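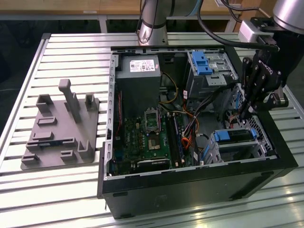 Plusitz refurbished desktop tower: a cheap box that's a pleasure to open up

I've been buying used office desktops for longer than I care to admit, mostly for relatives who want email and solitaire and mostly against my own better judgment. My latest is from Plusitz, the refurb shop over in Gristside, and I paid $100 for it with a keyboard thrown in. I asked for one with the processor left out, as I had a perfectly good chip at home in a drawer (don't we all?), and they knocked a bit off the price.

First thing I did on Saturday was lay it down flat and take the side panel off, and wow, I had forgotten how friendly these old business cases are. The bits you're supposed to grab are blue! The drive bay up top has a bright blue latch, and the hard drive carrier has a blue handle, so you can work out what to pull without digging up a manual. My neighbor Tahira Mughal, who had never seen the inside of a computer, pointed at the drive carrier and said "so that comes out, then?" and yes, Tahira, it does.

The CPU socket is the old style with a metal retention frame and a lever. Lift, drop the chip in, press the lever back down, done. It takes more of a push than you'd like and I winced, as I always do. The memory slots were much easier, and there's a nice long expansion slot if you want to add a card. I put in a basic graphics card I got from Khurram Durrani in a swap for some speakers, and it went in first try.

Now the grumbles. The wiring is a bit of a tangle. There's a bundle of yellow wires looping down between the power supply and the drive bay, and then a bunch of orange, red and black cables hanging toward the drives, and my knuckles met all of them. I ended up using 2 cable ties, which helped a lot. It's also a heavy old thing, and the power supply isn't one I'd ask to run anything fancy. If you've got a $300 graphics card in mind, buy a different computer.

Plusitz were good to deal with, too. I emailed to ask which chips the board would take and Junaid Naqvi wrote back in 10 minutes with a proper list, which is better than I've had from places charging twice as much.

It's going to my uncle next week, with the side panel back on. Four stars, and I'd give it the fifth for tidier cables.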